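October, just gone 6 in the evening

Dye vat again. Writing this up while it's fresh, as I've got blue up to the elbows and can't do much else until the kettle boils.

So the indigo problem. For anyone who wasn't here for the last round: the skeins Inga wound off for us came out streaky, dark at the ties and a sort of washed-out denim everywhere else, and Ultan Gilmartin (hello Ultan, I know you read these) reckoned it was the water. I said it was the wool. We were probably both a bit right, annoyingly.

What I did today: scoured the wool properly this time, which I will admit I skimped on before. It was the Brallwood fleece, the greasy one, and it went through two hot soaks with plain soap and then a long rinse. The first soak came off the colour of strong tea! I really should have guessed from the smell. Then I loosened all the ties, and I mean properly slack, figure of eight, with cotton and not that nylon string out of the drawer.

The vat is the fruit sugar one, made up from the Kundine powder. Started with 3 litres of stock and let it down with warm water. It looked right to me by mid-afternoon, yellowy green underneath with a coppery skin on top and a decent flower in the middle. Skimmed the flower off before the first dip (forgot last time, which explains the speckles on the grey skein, sorry).

Weighed out 900 g of wool dry. Scale was drifting again so take that as roughly 900. Could whoever had it last please put the level feet back on?

Dips were short, with a good long airing in between, and I opened the skeins out by hand while they turned. I do love that bit, green to blue while you stand there like an idiot holding it. Four dips for the first lot and six for the second. The first lot is much more even, hardly any tie marks. The second lot has one pale patch near the end of a skein and I think that's me crowding the pot, so next time fewer in at once and a bigger pan.

Ultan's water theory: I filled from the rain butt for the first lot and the tap for the second, which I now see is a rubbish comparison as I changed the number of dips as well. Will do it again with the same dips for both. He's allowed to say I told you so, once.

Still to do: vinegar rinse, wash, dry in the shade. Rub test on a bit of white calico tomorrow. Order more lime, we're down to the end of the tub. Someone write up the madder notes from Skoltatent before the pages fall out of that binder, they're good notes and I can't read half of them.
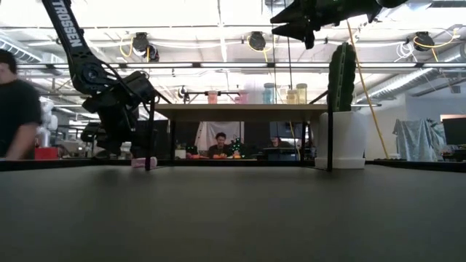
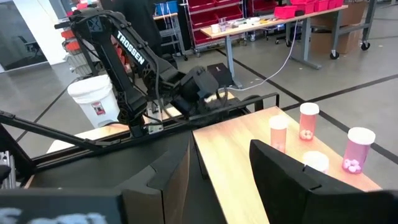
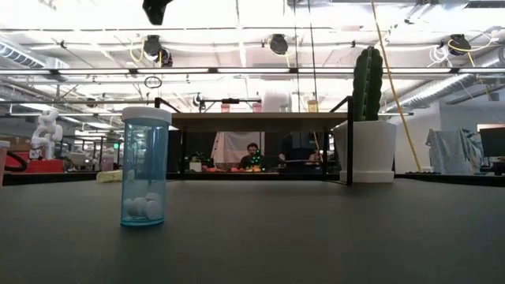
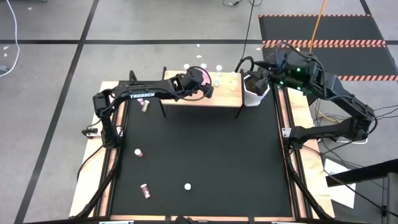 Taken from different spots. Cactus in the first and third.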